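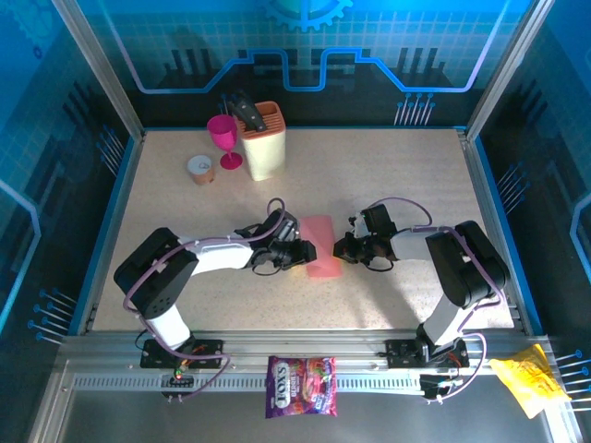
# Re: [arnden-house] Kitchen sponges, dishcloths and the shared sink

Replying to the list because two people asked me the same thing off-list. The earlier message is quoted in pieces.

> Are we still buying sponges out of the Arnden house fund, or is everyone meant to bring their own? I looked in the cupboard under the sink and couldn't find any.

Still the house fund. The last order was in December and it came from Farquharson, the same place we get the bin liners. The spares moved to the tall cupboard by the back door when the pipe under the sink was replaced. Second shelf, behind the paper towels.

> Also, how often should they be changed? The one on the drainer smelled bad when I got back.

Every 2 weeks if the kitchen is busy. If it smells, throw it out that day and take a new one. I used to microwave them wet to stretch them a bit longer, but the smell comes back in a day or so and it isn't worth the trouble.

What helps more is how they are left. Squeeze it out and stand it on its edge. Please don't leave it in the bowl or under a pan. The same goes for the dishcloths — hang them over the tap or the rail, opened out.

> Can we use the green scrubbers on the new pans?

No. The Zorketti pans are nonstick and the scrubbers scratch them. Soak them in hot water and use a soft sponge. Scrubbers are fine for the oven trays and the big steel pot.

> Is there any budget left, or do we need to top up?

The fund stands at $533 as of this morning. That has to cover cleaning supplies, light bulbs and the carpet rental for the stairs. The water bill is separate and goes through Avthorpe, so ignore the amount on the notice in the hall.

I'm putting in another order at the end of the month. So far I have dish soap, sponges, floor cleaner and one washing-up brush. If you want to try brushes instead of sponges for everything, say so on the list before then and I'll get a few more. They dry faster and last longer, but they're no good for glasses.

The drain strainer is missing again. If it's in your room with a plate, please bring it back.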